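Pestgate household pest diary, data card

Version 2. Put together by Siwan Prosser, with entries chased up by Duangjai Phromma and Puspita Nair. Last touched March 25, 2018. 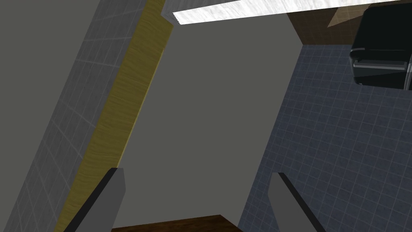 Pestgate is a set of written diaries about pests in ordinary homes. Mostly ants, clothes moths, silverfish, mice. 80 households, 700 entries. Each entry is one sighting or one bit of evidence (droppings, holes in jumpers, chewed packet) with the place in the home and what people did next. Place is the hard part. "On the wood" got used by loads of people and could mean a table, a shelf or a cabinet lid, same as the dark brown strip at the bottom of the picture, where you'd be stuck picking one too. So we have a code for it, see surface_type below. Please don't clean those up into something more exact.

What's in the folder

diary.csv - the main one, one row per entry
homes.csv - one row per household, building type, floor, pets, garden y/n
codes.txt - what the short codes mean
notes_old.txt - Puspita's notes from version 1, some of it out of date, kept anyway

Columns in diary.csv

home_id: links to homes.csv
entry_no: restarts at 1 for every home
month: month only, no day. People filled in the days from memory and they were rubbish
pest: what the household called it
pest_checked: what we think it was after reading the whole entry. Blank = couldn't tell
room: kitchen, utility, bath, bed, living, hall, loft, other
surface_type: wood_unclear, worktop, floor, fabric, wall, inside_packet, other
evidence: seen_alive, seen_dead, droppings, damage, noise, smell
action: free text, left as written
worked: yes / no / dont_know, the household's own opinion and nothing more

Known problems

Silverfish and firebrats are mixed together in pest. Duangjai split them where she could in pest_checked but a lot are just "silvery thing by the bath".

"Moth" covers clothes moths, pantry moths and plain garden moths that came in at the window. If the room is bed and evidence is damage then its probably clothes moth. If the evidence is seen_alive and nothing else, leave it alone.

Kitchens are over-represented. People look in kitchens. Lofts hardly get a mention except for noise.

Quiet months are not the same as no pests. Several households went on holiday and left the diary blank, and we did not mark this. Sorry. Going to try and add an away flag in April if Tanner gets the replies in.

Two rows in homes.csv have the same postcode area and nearly the same answers. They are different flats in one building, checked by phone. Not a duplicate, stop emailing.

The worked column gets people excited and it shouldn't. Someone puts down peppermint oil, the mouse doesn't come back that week, they write yes. Next entry, mouse. We left both in.

Spelling in action is all over the place. "Diatomacious", "diatemaceous", "the white powder". Search loosely.

How it was collected

Paper booklets, one per home, posted out and posted back. Tanner Kowalchuk typed up the first half, Roksolana Tymoshchuk the second. They had slightly diffrent habits with the room column: Tanner put larders under kitchen, Roksolana put them under other. Fixed for version 2 but if you have version 1 lying around please bin it.

Names, phone numbers and anything rude about neighbours taken out before typing. If you find something we missed, tell Siwan and don't share the row.

Fine to use for

Teaching, practising with messy text, looking at the words people use for pests, getting ideas for a proper survey.

Not fine for

Working out how common anything is. The homes volunteered, most of them becuase they already had a problem. Also not for testing products. Nobody measured a dose of anything.

Changes since version 1

- surface_type added, with wood_unclear
- larders moved to kitchen
- pest_checked filled in for mice and rats (noise only entries still blank)
- removed an entry about a hedgehog, which was in the garden and doing no harm
- month spelled out in full everywhere

To do

Away flag, see above
Photo permissions from the homes that sent prints
Sort out codes.txt, there's a code BT in there and none of us remember what it was for. Beetle? Bait trap? Both turn up in the booklets

Questions to Siwan. Puspita can answer anything about the old notes but she's only in on Thursdays.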